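Teaching the takeout order at Steltley

Since January the Adeo group has been working on a set of table tasks taught entirely by remote control. The current one is the takeout order: cups, lids, utensils, plates and a canvas bag, handled by two arms while a person guides both of them from a second station. The table is marble, dark with white veins, and the paper cups go on it along with their black plastic lids. 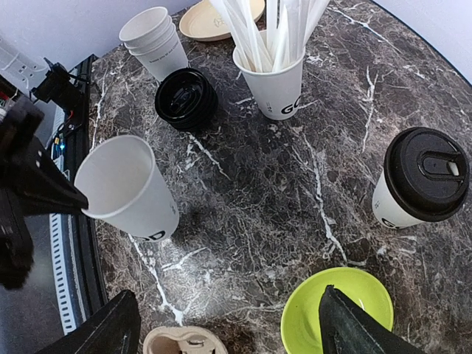 Liu

Each teaching run starts with the items spread out by hand. The operator then takes hold of the two leader handles, and the arms on the table follow. We record the joint positions, the gripper openings and the camera views together, so that later the robot can be trained on what it would have seen at each moment.

Paper cups are harder to teach than we expected. They weigh next to nothing, and a finger that comes in a little too low will push one along the table. We now ask operators to slow down for the last part of the approach and to close the gripper in one steady motion. If a cup falls over, the operator keeps going and stands it up again. We keep those runs, and they are marked in the log as recoveries.

A new operator does 7 practice runs before anything is saved. After that a session is 34 runs, with a break at the midpoint. We tried longer sessions in the winter and the grasps got sloppy toward the end.

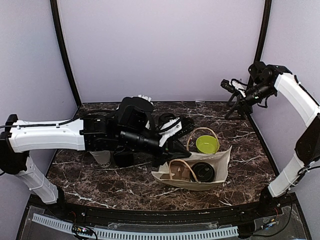 The bag has its own instructions. Canvas folds differently each time, and the rope handles can end up across the opening, so operators are asked to move a handle out of the way first if it blocks the path. Use one arm at a time near the mouth of the bag. The other arm should wait well clear of it.

Umlow, our replay tool, now shows both arms on one timeline. Please go through your own runs there before marking a session done. Runs that stop partway should be labeled as partial and left in the folder.

We have openings for 5 more operators. Training takes one afternoon and no robot experience is required. Sign up on the sheet by the lab door, or ask at the Adeo desk.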